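Louro's two-arm sorting kit gets a monthly plan

I've been bugging the folks at Louro since last spring about when a smaller shop could get hold of their tabletop kit without buying the whole thing up front, and now there's an answer! Starting in May you can rent it for 822 dollars a month, with a 5 month minimum, and setup is included. Buying is still an option too, but I'd guess most of you reading this will look at the rental first (I sure would).

What you get is a pair of arms with grippers, the mounts and cabling, and a copy of Dimden, the software that lets you show the arms a job by hand and have them repeat it. Adhiambo Swai runs the demo room and she let me hang around for most of an afternoon, which was very kind because I ask a lot of questions. The job was mixed sorting: fruit, cables, a bag of Doritos, with four colored bins to put things in. I like that they went with stuff that's such a pain to pick up. Grapes! And a netted melon that's bigger than anything else in the basket.

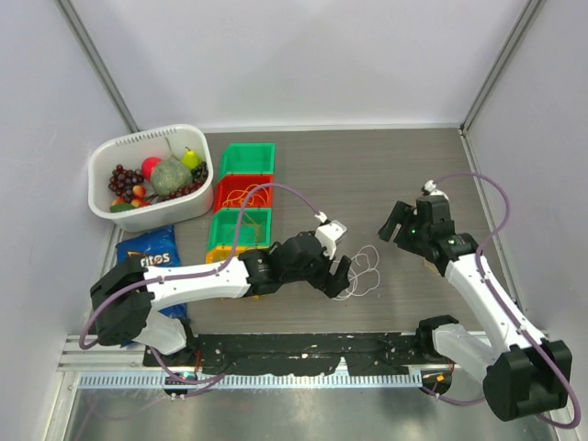

What it's like to use

Teaching it a new pick took me a few tries, mostly my own fault for rushing. Once I slowed down it felt pretty natural, and Swai says most people get there by lunch on their first day. Thin cables were the hardest thing for me by a mile. I'd also like a better way to undo one bad step in Dimden, as right now you have to go back to the start of the job, and that got old fast.

Support is by phone and chat until 5 p.m., and there's a spare gripper in the box. If you already own the older Isent mounts they'll fit, but you need the adapter plate, part 1703, and it's sold separately. I asked if they'd throw it in for renters and got a "maybe," so go ahead and ask them too.

Recent items
Ikovo opens its parts store to small shops
Isent mounts: which ones still get updates
Dimden adds saved jobs
Reader mail: renting or buying your first arm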